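Daludport Home Handbook
Section 6: Folding and Stacking Clothes on the Bed
Text by Santino Retamal. Revised 2026-07-06.

6.1 Before you start

Most folding guides assume you own a long clean table at waist height. This section assumes you own a bed. A bed is wide and soft, and the softness is a drawback, so please don't believe anyone who tells you it makes folding easier. Fabric sinks into a mattress and a quilted cover grabs at sleeves. The bed wins because it's already there.

You will need:

The clean clothes, fully dry.
A made bed, with the cover pulled tight.
Two free hands.

You will not need a folding board. We tried the Grirner board in April and went back to doing without it. It makes one size of shirt very well and everything else badly.

Caution: Don't fold anything that still feels cool at the seams. Waistbands and the ends of sleeves are the usual offenders. Denim is worst, because the legs feel done long before the pockets are.

6.2 Getting the surface ready

1. Pull the bed cover flat from the foot end. Ridges in the quilting don't matter. Wrinkles do.

2. Move spare quilts and pillows up to the head of the bed. They can stay there while you work.

3. Decide where the finished stack will go before you fold the first thing. Against the headboard is a fair choice. The middle of the bed is a poor one, as you will be moving it every few minutes.

4. Put one item in front of you at a time and leave the rest out of reach. I was doubtful about this step when it was first suggested, and I still think it's slower for socks. For anything with sleeves it saves a good deal of untangling.

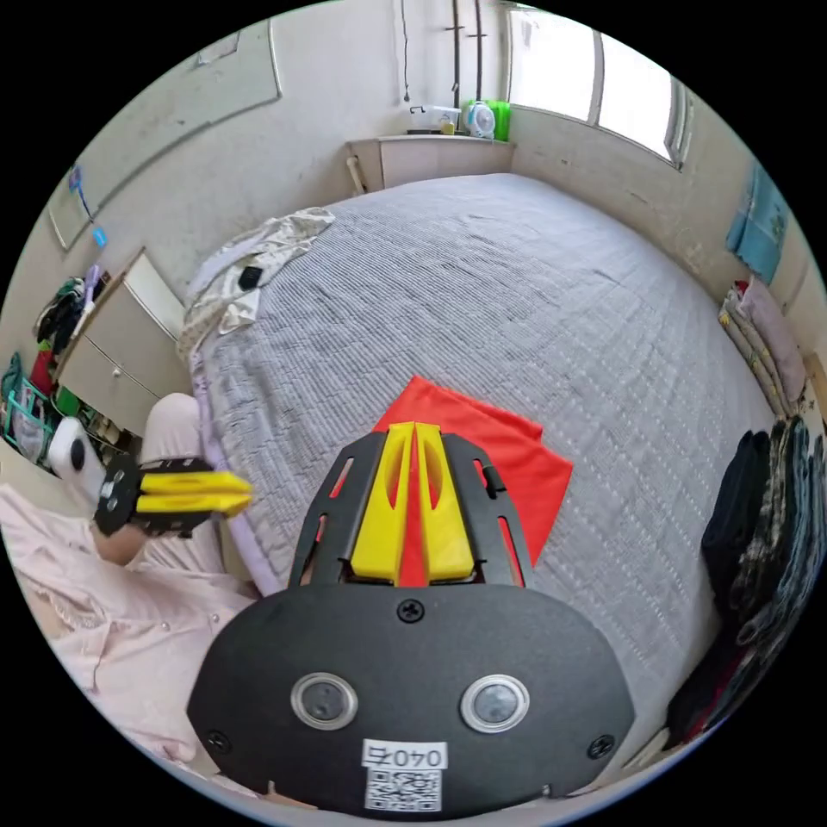 5. Sit or kneel at the side of the bed if bending bothers your back. Sitting shortens your reach, so bring the item toward you and keep your elbows low.

Note: A cover with deep stitching will catch on hook-and-loop tabs and on open zippers. Close them first. If you forget, lift the garment straight up to free it. Dragging it sideways pulls threads.

6.3 Folding a light jacket

Light jackets get their own part because the usual shirt method doesn't suit them. The zipper is stiffer than the cloth on either side and wants to spring back. You will see tricks for this online involving rolling the whole thing up in its own hood. They work once, for the length of a video.

1. Close the zipper all the way and lay the jacket face down.

2. Fold one sleeve straight across the back, then the other on top of it. Keep them level with the shoulders. Sleeves that point down make a lump at the hem.

3. Bring each side in toward the center so the edges meet or nearly meet. Nearly is good enough.

4. Fold the hem up to the collar. On a long jacket, fold in thirds.

5. Press with open hands, starting at the middle, and let the air out toward the open edge.

6. Check the corners. One of them usually pops up. Tuck it back under the layer below it and press again.

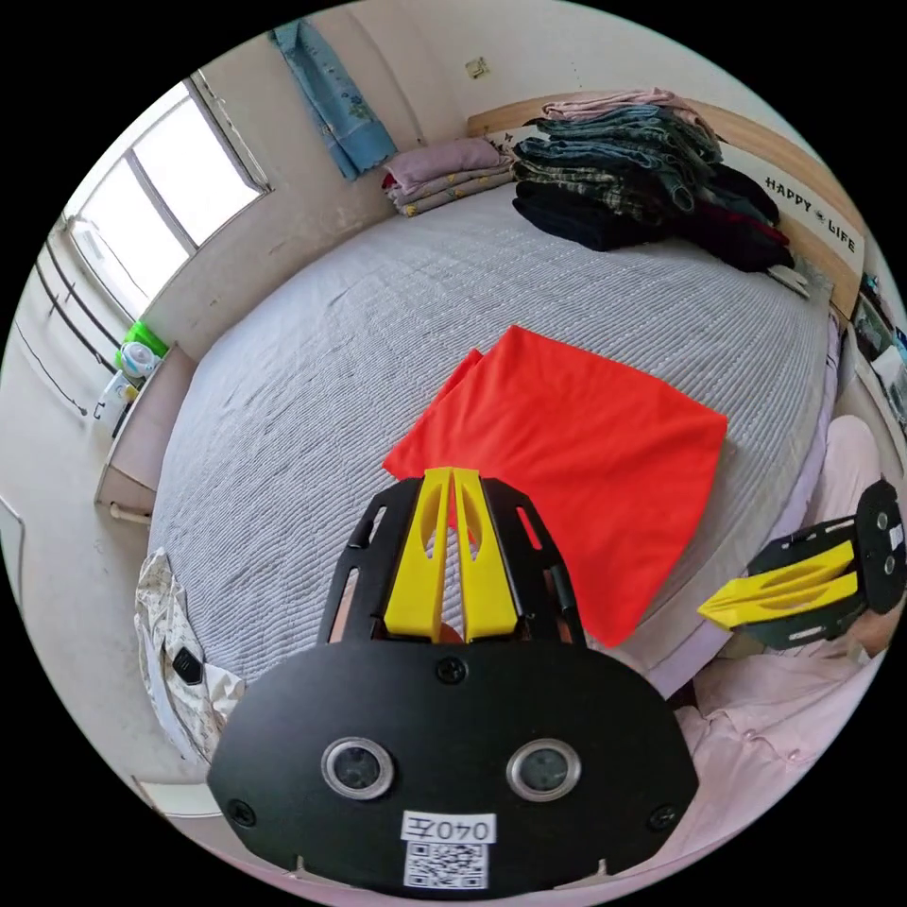 Folded flat on the bedspread, with one corner still turned up.

If the corner won't stay down, look at step 3. The side was probably brought in too far and there's nothing left to tuck. Open it and start over. Putting something heavy on top is often recommended, and all it does is hide the problem until you take the weight off.

Caution: Don't iron a fold into a synthetic jacket to make it behave. Check the care label before any heat at all.

6.4 Building the stack

The Corrigan method, which many readers will have met elsewhere, sorts the stack by color. It looks nice for a day. We sort by weight, and by how soon you'll want the thing again.

1. Start with the heaviest and widest folds. Thick pants and sweaters belong at the bottom.

2. Add jeans next, turning every other pair so the waistbands don't all pile up on one side. Skip this and the stack will lean.

3. Put shirts and light tops above the denim.

4. Finish with whatever you expect to wear first.

5. Slippery jackets go last or go somewhere else. In the middle of a stack they act like a sled.

Note: Two short stacks are better than one tall one. You may be told that a tall stack is fine if you square up the edges as you go. Try pulling out the third thing from the bottom and then decide.

6.5 Picking up and carrying

1. Slide both hands, palms up, under the bottom item.

2. Lift a little and wait. If the top shifts, set it down and split the stack.

3. Hold it against your body and walk. Put it down before opening any drawer.

To move a single jacket, pick it up by the shoulders or by the collar seam. Lifting it by one cuff undoes everything in 6.3. Starnon hangers with clips are fine for carrying pants, but the clips leave marks on thin nylon and I wouldn't use them there, whatever the packet says. 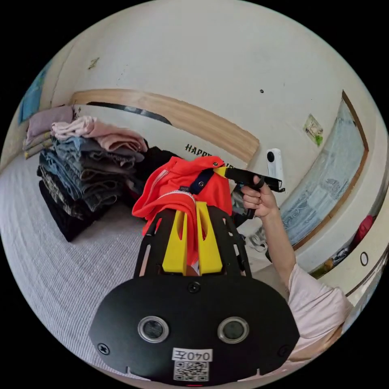
Can a jacket be hung up when it would be a bother to fold?
Hang it if you have the rail space and plan to wear it this week. For longer storage a fold takes less room, and a jacket with a strap or a loose belt is less likely to snag on what's next to it.

6.6 If something goes wrong

The stack leans. Take it down to the jeans and turn every other pair. Pushing it straight from the side lasts until the next person sits on the bed.

The jacket opens by itself. Check that the zipper is closed to the top, then press out the air again. Padded jackets may never lie flat, and I'd stop trying after the second go.

Lint from the bed cover. Fold dark clothes inside out, or spread a clean sheet over the cover first. Lint rollers do help, though you'll use more sheets than you expect.

Creases across the chest. The hem fold landed too high. Move it down a hand's width next time.

For drawers and shelves, go on to Section 7.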